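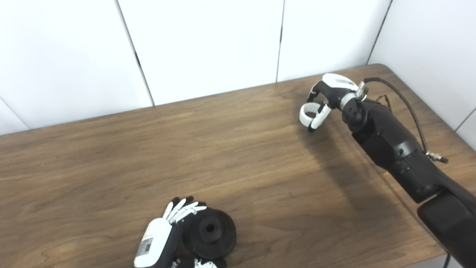
Tanus two-armed bench unit

Tanus is a two-armed robot with five-day on-site setup, made for the sort of bench work that a person now does sitting down: picking a part up, turning it over, passing it from one hand to the other and putting it where it needs to go. It is supplied by Jilleck and runs on the Akanda control software, which comes installed.

The unit works at an ordinary table. You do not need a fixture plate or a special top, and the arms can be used with parts that simply lie flat on the surface, discs and rings included. The hands have jointed fingers, so there is no tool changer and no set of jaws to store.

What it does

Loading and unloading test rigs, sorting returned parts, turning parts for inspection, packing small items into trays. It is slower than a trained person at nearly all of these. A good operator on our own returns bench handles 133 parts an hour and Tanus handles 80. It can be left on the job through breaks and after the day shift has gone home, and that is where most customers get their output from.

It does not do well with bags, loose film, or anything oily. Parts over the rated load should stay with the existing lifting gear.

What changes for the people on the bench

Customers ask about this more than they ask about the robot, so we have put it on the product page.

The bench job does not disappear in the first year. Someone has to bring the parts, check the first few of each batch and clear the stoppages. At our Virosura site the returns bench had four people on it before the change. Two still work there and look after two units each. One moved to goods in and one trained as a setter. The repeated wrist turning, which was the main complaint on that bench, has mostly gone. Walking has gone up, and so has the time spent looking at a screen.

"The first month was worse than before," says Dilani Abeysekara, bench lead at Virosura. "You were doing your own work and then getting up every ten minutes to see why it had stopped. By the second month we had moved the tables closer together and changed who did what. I would not put it in during a busy period."

We agree with her. Please plan for lower output in the first four weeks and do not cut hours on the bench during that time. Tell the team before the survey visit. We will ask to speak to the people who do the job, and it goes badly if that is how they find out.

Teaching a task

A new task is taught by showing it. An operator guides the arms through the job, and Akanda stores each run. Simple pick and place needs about 500 runs. Tasks where both hands hold the part need 2000, and these are normally spread over several shifts and several operators. Teaching time should be paid and rostered as work. Runs are stored under a bench number and carry no operator names.

Supplied with each unit

Two arms with hands
Controller and Akanda licence, one site
Stop button, wired, with 3 m lead
Spare finger set, left and right
Two days of operator training for up to six people

The table is not included.

Care

Wipe the hands down at the end of each shift with a dry cloth. Check the cables at the wrist weekly for rubbing. Finger joints can be changed on site by a trained operator. Wrist and forearm faults are return to base, and a loan arm is sent out the same day if you call before noon.

Ordering

Lead time is nine weeks. Survey visits are booked up for this year and start again in January. To ask for one, send us the task, the part weights and the number of shifts you run.

Page last updated 22 Dec 2022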